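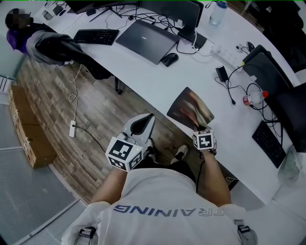 # Ornurcombe to let small firms share office space on Luker Street

Small businesses in Ornurcombe will be able to rent desks by the month on the upper floors of the old Bitar building, under a plan the town council approved in June.

The council voted to sign a lease with Hiria, a property company that manages two similar sites in the region. Hiria will run the building and collect the rents. The town keeps ownership and will pay for repairs to the roof and the stairwell.

The building has 109 desks on three floors. The ground floor stays with its present tenants, a pharmacy and a shoe repair shop, whose leases were not part of the vote.

Tamsin Ormsby, who chairs the council's planning group, said the town had been losing young firms to larger places nearby. "People start out at the kitchen table and then they need a room," she said. "For a long time the only thing we had to offer them was a whole floor with a five-year lease." 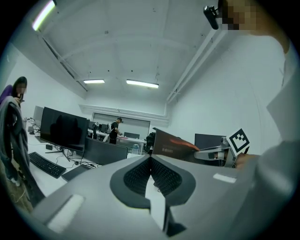
Rents will start at $212 a month for one desk, which covers heat, internet and use of the meeting rooms. Tenants can leave with a month's notice. Parking is not included, and the lot behind the building will stay metered until 6 p.m.

Parking was the main point of disagreement at the meeting. Alcides Muñoz, who owns a hardware store across Luker Street, told the council that his customers already circle the block at lunchtime. He asked for the first hour in the lot to be free. The council did not take up the request but agreed to look at the meter rates again in the fall.

A petition against the lease drew 1,212 signatures. Its organizer, Elaine Lacerda, said most of those who signed wanted the upper floors turned into apartments. "I have nothing against offices," she said. "We have a waiting list for housing and we don't have one for desks."

Ormsby said an earlier study had found that apartments would need a second staircase and new plumbing on every floor, at a cost the town could not meet. The study can be read at the town clerk's office.

The measure passed with 8 votes in favor and three against.

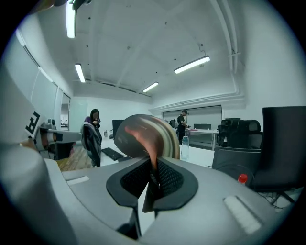

*A glossy printed card with bands of beige, brown, cream and dark gray.*

Ehsan Ranjbar, Hiria's site manager, said the doors will be open from 7 a.m. to 10 p.m., with key cards for tenants who need to come in later. The company will hold two open evenings before leases are signed. Wanpen Rungrueang, who runs a two-person bookkeeping firm from her home, said she plans to go to the first one and ask about noise and storage.

Applications are available from the town clerk. Firms already registered in Ornurcombe will be considered first.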